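Clultik · Comunidad de casa y taller
Orden y limpieza > Mesas y superficies

¿Cómo mantener limpia una mesa blanca redonda sin volverme loca?

Publicado por rincondelaescalera en junio

Hola a todas y a todos, llevo meses leyendo esta comunidad y por fin me animo a escribir, así que perdonad si me enrollo un poco. En el local donde trabajamos pusimos hace 14 meses una mesa redonda blanca, de la serie Afridi, y la verdad es que al principio estaba preciosa, daba una luz al espacio que no os imagináis. La tenemos cerca de la escalera de madera, con una silla de oficina de malla negra al lado, y como la pared también es blanca queda todo muy despejado, que es lo que yo quería desde el principio.

El problema es que se usa para todo: para tomar café, para abrir paquetes, para apoyar las cosas mientras subes. Y el blanco no perdona. Me salen cercos de las tazas, unas rayitas grises que no sé de dónde vienen y, lo que peor llevo, una zona un poco rosada cerca del borde que creo que es culpa de un trapo rojo que uso para repasar. Lo compré en un paquete de 16 y me da pena tirarlos, la verdad, porque son suaves y recogen muy bien el polvo.
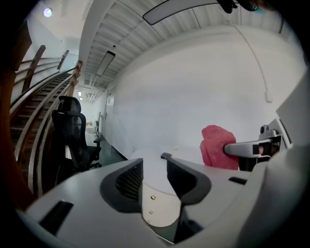

La mesa, con el trapo rojo en el borde y la silla a la izquierda.

He probado con agua y jabón de manos, con un limpiacristales y con una esponja de las que tienen una cara áspera (solo una vez y muy flojito, ¡no me riñáis!). Los cercos salen más o menos, pero lo rosado sigue ahí. ¿Alguien ha conseguido quitar algo parecido? Y de paso, si tenéis alguna rutina para que no se ponga fea cada dos por tres, os lo agradezco muchísimo. La silla también coge bastante polvo en la malla, sobre todo en el reposacabezas, y no sé muy bien por dónde meterle mano.

fregonayvinilo
Respuesta más votada · 17 votos

¡Bienvenida! Pues mira, a mí me pasó casi lo mismo con un mueble de cocina y un paño granate, así que te entiendo perfectamente. Lo primero, aparta los trapos rojos de la mesa hasta que sepas si destiñen. La prueba es muy sencilla: mojas uno en agua templada, lo escurres y lo dejas un rato sobre un papel de cocina blanco. Si el papel se colorea, ya tienes al culpable. Entonces lávalos aparte dos o tres veces, repite la prueba y, si siguen soltando color, déjalos para el suelo oscuro o para la escalera en seco, que para quitar el polvo de la barandilla y los pasamanos te van a venir de maravilla.

Para la mancha yo haría una pasta con bicarbonato y unas gotas de agua, muy blandita, y la pondría con el dedo encima de lo rosado. La dejas cinco minutos y la retiras con un paño blanco húmedo, sin frotar en redondo ni apretar. Prueba antes en un sitio que no se vea, por debajo o pegado al canto, que no sabemos qué acabado lleva tu mesa y algunos brillantes se quedan mates. Si baja un poco, repites al día siguiente con paciencia.

Y para el día a día, medio litro largo de agua (yo pongo 600 ml en el pulverizador) con una cucharadita de lavavajillas neutro. Pulverizas el paño, nunca la mesa, pasas y secas enseguida. Lo de secar es media vida en una superficie blanca, te lo prometo. La esponja áspera, guárdala para las sartenes, anda :)

tardesdetanomcombe

Para la malla de la silla: aspirador con el cepillo de pelo suave, primero por delante y luego por detrás, y el reposacabezas lo mismo. Después un paño apenas húmedo. Los reposabrazos, con el agua jabonosa que te han dicho. En las ruedas se enreda pelo, quítalo con unas pinzas.

De lo rosado no te sé decir.

pinzaycubo

Yo uso Grulix para todo y listo. Lleva más de tres años en mi casa y tan contenta. No sé si irá bien para tu mesa, mira la etiqueta antes. También puedes poner un mantelito y te olvidas, que los hay redondos muy monos y así el café no toca el blanco.

rincondelaescalera
Comentario de la autora

¡Mil gracias por contestar tan rápido! Acabo de hacer la prueba del papel y ha salido rosa clarito, qué rabia. Esta tarde los pongo a lavar aparte y mañana pruebo con el bicarbonato por debajo del canto. Lo del mantel me da un poco de pena por tapar la mesa, pero para la hora del café igual caigo.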